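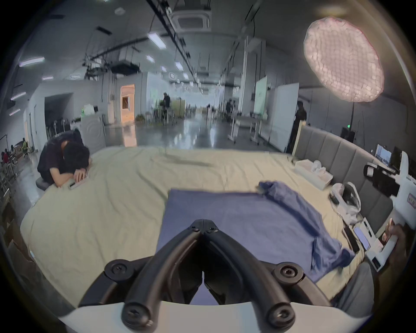 Bed linen is any cloth laid on a mattress for warmth or comfort, and I've been fond of the subject for years. The word linen stuck long after cotton took over! A pale beige sheet with a blue cloth on top shows every crease, and I rather like that.

My oldest Wiken pattern book is from 1877 (lovely thing).
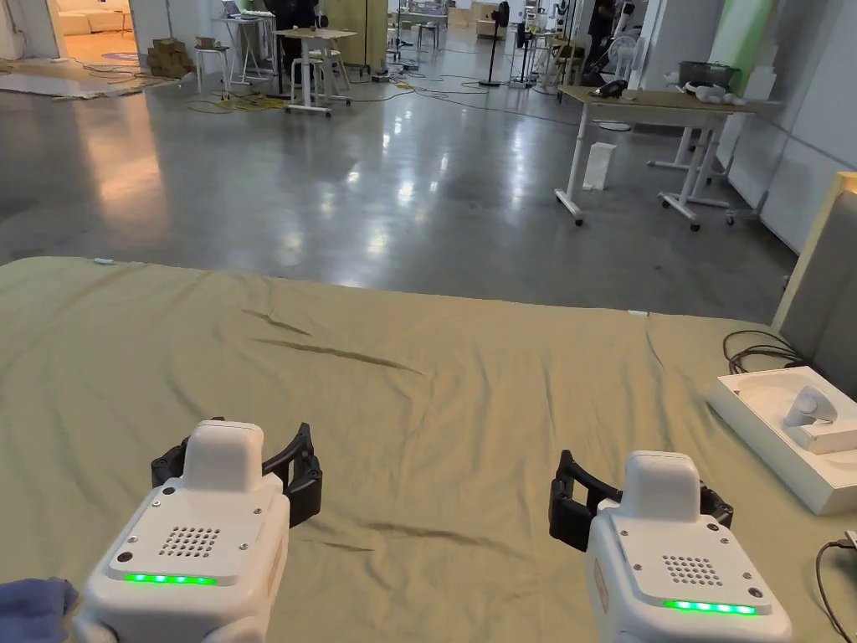 Olive-green cloth, wrinkled.

Creases come out best while the cloth is damp.
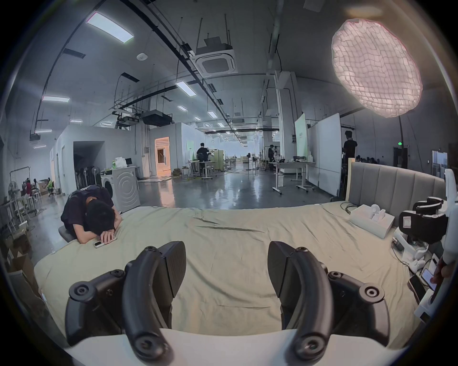 What is a flat sheet?
A plain piece of cloth with no elastic, tucked in by hand.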